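Sorting drawer things with one blue bin, does it work for you?

Started by mirjam_b, 28 April 2019

mirjam_b wrote:
Hello all. I am Mirjam Bühler, new here, and please excuse my English. I moved in March to a flat with a very small kitchen, and I want to finally bring order to all the tubes, cans and small containers. I have 40 of them, from snacks to cleaning things, and half have labels I cannot read, because my flatmate shops in the Chinese supermarket.

My method until now is simple. I clear the white table completely, I put one plastic bin in the middle, and I take each container in turn. If it goes back to the kitchen, it goes in the bin. If it does not, it stays on the table and we decide in the evening.

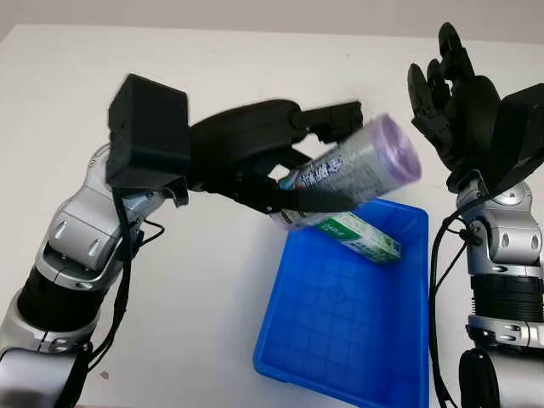

The round ones are the most difficult for me. They roll away when I lay them down, and when I stand them up in the bin, they fall over as soon as the bin is half full. Do you lay them or stand them? And do you use one bin or several?

harnik60 wrote:
Welcome Mirjam. Stand them, always. Put the tall ones in the corners first and fill the middle after. If they still fall, your bin is too big. I use the small Tomell bins and I have no such trouble.

Rudd wrote:
I don't agree with harnik. Standing is fine on a shelf, but in a drawer you only see lids. With a lid in one color and no writing on it, you pull out three before you find the right one. I lay them with the label up, all in the same direction.

harnik60 wrote:
So write on the lid. A piece of tape and a pen, two seconds.

Rudd wrote:
And when you swap the lids after washing? My husband did this with the salt and the sugar. I stay with laying down.

bastow_kitchen wrote:
For the question about bins: I would take at least two. With one bin you are only saying yes or no, and everything that is "maybe" collects on the table. I know this from my own kitchen, the table was full for 24 days and we ate on the sofa.

For the labels you cannot read, ask the flatmate to sit with you one time and write the name and the date on each. It is boring but you do it only once.

mirjam_b wrote:
Thank you for the many answers! I measured the drawer now. It is 90 cm wide but very low, so the tall containers cannot stand in it, even if I want. Therefore I try it like Rudd says, lying with the label up, and the short ones standing in the bin on the shelf.

@bastow_kitchen, the second bin is a good idea. My flatmate agreed to write the names, but she wants that I throw away nothing before she has looked at it.

harnik60 wrote:
A low drawer is a different case, you should have said this at the start. Then lay them. But put a towel under, otherwise they roll each time you open it.

Rudd wrote:
Towel yes. There we agree.

mirjam_b wrote:
I have an old green towel, I will cut it to the size. One more question: does somebody wash the containers before sorting, or after?

bastow_kitchen wrote:
Before, and leave them open overnight to dry.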